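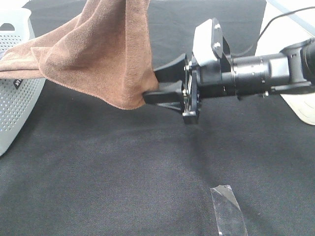
税务稽查与争议 › 现场检查程序

主题：Natthorpe 稽查处调取电子数据，清单和返还清单对不上，怎么处理

楼主 账页背面
发表于 2026-08-11

情况先写清楚。客户是 Flemari，做包装材料进出口，注册地在 Natthorpe。四月份稽查处进场，由新到任的处长 Ayantu Kahsay 签发检查通知，检查事项写的是增值税进项和关联方往来。现场调取了财务服务器上的一批电子文件，双方签了调取清单，清单上列 1,725 个文件，每个文件有路径、大小、修改时间和散列值。

上周收到返还清单，列 1,619 个文件，附注写“其余文件依法留存”。没有写留存的是哪些文件，也没有写依据哪一条。

我的问题有三个。一，返还清单不列明留存文件，程序上算不算瑕疵。二，调取期限怎么算，地方规则写的是最多17天，从调取当日起算还是从清单签收次日起算，我查到的两份处理意见说法不一致。三，如果要提异议，向稽查处提还是向上一级提。

不讨论实体税款，目前还没有出初步意见。

2楼 三栏明细

第一个问题先做一件事，把两份清单按散列值做差集。不要按文件名做，返还时文件名经常被改过，路径也会变。差集出来以后你就知道留存的是什么，不需要等对方说明。

另外确认一下返还的是原介质还是副本。如果当时只是镜像复制，原始文件一直在服务器上，那么“返还”在法律意义上只是副本的交还或者销毁确认，跟查封账簿的返还不是一回事，适用的条款也不同。

3楼 楼主 账页背面

回2楼，是复制，原始文件没有离开服务器。差集已经在做，散列值有一部分对不上，文件内容看起来一样，怀疑是对方导出时邮件容器重新打包，元数据变了。

4楼 Fenley旧港

既然是复制，我看不出争议点在哪里。企业的原件还在，经营没有受影响，留存副本是正常取证。稽查处把有关的部分留作证据，把无关的部分退掉，这个动作本身恰恰说明他们做过筛选。

返还清单不写留存明细确实不规范，但调取清单减去返还清单就是留存清单，信息是完整的。拿这个去提异议，意义不大，还会影响后面的沟通。

5楼 三栏明细

不同意4楼。调取清单减返还清单等于留存清单，前提是两份清单用同一套标识。楼主已经说散列值对不上，那么减法就做不成。留存了哪些文件，企业只能推测。

留存证据的，应当出具证据留存说明，写明与检查事项的关联。检查事项限于进项和关联方往来，如果留下的文件里有人事合同或者法律顾问的往来函件，那就是超范围。超没超范围，要看到明细才能判断，所以明细本身就是异议的对象。

6楼 复核岗退休

我在邻区做过多年复核，说一下期限的问题。

Natthorpe 的地方规则用词是“自调取之日起”，没有写“次日”。但是上位程序法里有一条通则，期间开始的当日不计入。两份处理意见的差别就在这里：一份认为地方规则是特别规定，当日计入；另一份认为地方规则没有明确排除通则，当日不计入。后一种在复核环节采用得比较多。

差一天在多数案子里没有影响。楼主先把返还清单的签收日期和调取日期对一下，如果落在差的那一天上再讨论，如果明显超期或者明显没超，就不用纠缠。

还有一点，检查通知上的签发人是谁不影响期限。有人认为处长换人之后期限要重新算，没有这个说法。

7楼 楼主 账页背面

对过了。按当日计入，超一天；按当日不计入，正好在最后一天。所以确实落在那一天上。

8楼 Fenley旧港

那就更没必要了。复核环节多数采用后一种，等于没有超期。就算认定超一天，属于轻微程序瑕疵，不影响证据效力，最多是书面指正。

另外 Kahsay 到任之前是管出口退税审核的，她那边的文书一向写得比较细，这次附注这么简单，我倾向于认为是经办人员漏填。打电话让他们补一份就行。

9楼 三栏明细

打电话可以，但是要有书面跟进。电话里说“回头补”，后面没有补，复核时你拿不出任何东西。
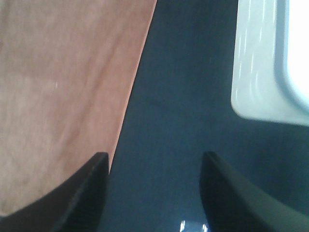 书面申请的写法建议分两段。第一段只写事实：调取清单日期、编号、文件数，返还清单日期、编号、文件数，两者差额，散列值无法匹配的情况附表。第二段写请求：请提供留存文件明细，注明对应的调取清单序号，并说明与检查事项的关联。不要写“违法”，不要写“保留追究权利”，这类措辞在这个阶段没有用处。

附表格式用调取清单的序号做主键，第二列填调取时的散列值，第三列填返还时的散列值，第四列填状态。状态只用“一致”“不一致”“未返还”。备注列可以没有，有备注就会有人往里面写推测。

10楼 海关那边的人

插一句，邮件容器重新打包导致散列值变化很常见。容器格式的文件只要被客户端打开过一次，内部索引就可能更新，整体散列值就变了，里面的邮件一封都没动。要比对就拆到单封邮件，对正文和附件分别计算。

如果调取时只对容器算了一次散列值，没有下到单封，那双方都证明不了单封邮件的一致性。这个问题对稽查处的影响比对企业大，举证责任在他们那边。

11楼 Fenley旧港

10楼这个逻辑我有保留。企业在调取清单上签了字，签字的内容是确认复制件与原件一致。原件一直在企业手里，稽查处只要申请再次比对，企业就得配合。真到那一步，散列值的问题反而容易补正。拿技术瑕疵当抗辩，效果取决于企业这边的原件是否保持原状。楼主的服务器从四月到现在有没有动过？

12楼 楼主 账页背面

没有删除，但邮件系统做过一次例行归档。归档日志在。

13楼 Fenley旧港

那就先把归档日志固定下来，导出，双人签字，存只读介质。这件事比写申请急。归档之后原件路径变了，对方如果主张企业在检查期间变动数据，你要有东西可以拿出来。这一点上我跟三栏明细没有分歧。

14楼 三栏明细

同意。补充：导出日志时把系统时间和标准时间的偏差也记下来。

15楼 Mekonnen税务代理_NP

我是 Nest Powell，Mekonnen 事务所，处理过 Natthorpe 的同类事项，案情不便细说，只说程序。

关于向谁提。地方规则规定，对调取和返还行为有异议的，先向实施检查的部门书面提出，部门应当书面答复。对答复不服，或者逾期不答复，再向上一级提。直接提到上一级的，一般会被转回来，转办的时间不算在答复期限里，等于白等。

关于附注里的“依法留存”。我们那次收到的文书也是这个写法，应该是模板里的固定用语，后面本来要填条款号。申请明细之后对方补发了一份更正后的返还清单，留存部分单列，条款号也填了。所以8楼说的漏填是有可能的，9楼说的书面跟进也是必要的。

需要注意的是，更正后的清单落款日期是更正当天，还是沿用原清单日期，要看清楚。沿用原日期的，请在签收栏里手写实际签收日期，不要只签名。这个日期关系到异议期限的起点。

16楼 复核岗退休

15楼说的签收日期很重要，见过因为这个丢掉期限的。

再说一下法律顾问函件。如果差集里发现有这类文件，不要放在明细申请里一起提，单独写一份，请求封存并停止阅看。放在一起，对方会按普通明细申请的节奏答复，等答复下来该看的都看完了。

17楼 楼主 账页背面

差集里有一个文件夹，名字带“顾问”，打开看是咨询公司的物流方案，不是律师函件。这类应该不适用封存吧。

18楼 复核岗退休

不适用。物流咨询属于一般商业资料，只能走是否超出检查事项那条路。而且如果咨询费是付给关联方的，它就在关联方往来的范围里，先核一下收款方是谁。

19楼 Fenley旧港

这正是我前面想说的。范围写了“关联方往来”，解释空间很大，多数商业文件都能挂上去。

20楼 三栏明细

能挂上去，也要由稽查处来挂，写在说明里。写了理由，后面可以针对理由争；没有理由，连争的对象都没有。

21楼 楼主 账页背面

目前的安排：归档日志今天导出固定；邮件容器拆到单封重新比对，附表按9楼的格式做；咨询费收款方让财务查合同和付款回单；书面申请发稽查处，不抄送上一级。期限差一天的问题，申请里只列日期，不作主张，留到有初步意见以后再看。

还有一个细节请教：返还清单当时是前台代签的，没有授权书，签收日期是打印的。这种情况要不要在申请里一并说明？

22楼 Mekonnen税务代理_NP

要说明，单独一句，写实际由经办人收到的日期，附内部收文登记。前台代签一般会被认定为有效送达，所以期限仍按打印日期保守计算，申请赶在这个期限之内寄出，留好邮寄凭证。

23楼 楼主 账页背面

收到。收文登记有，和打印日期是同一天，那就不另外争了，申请里照写。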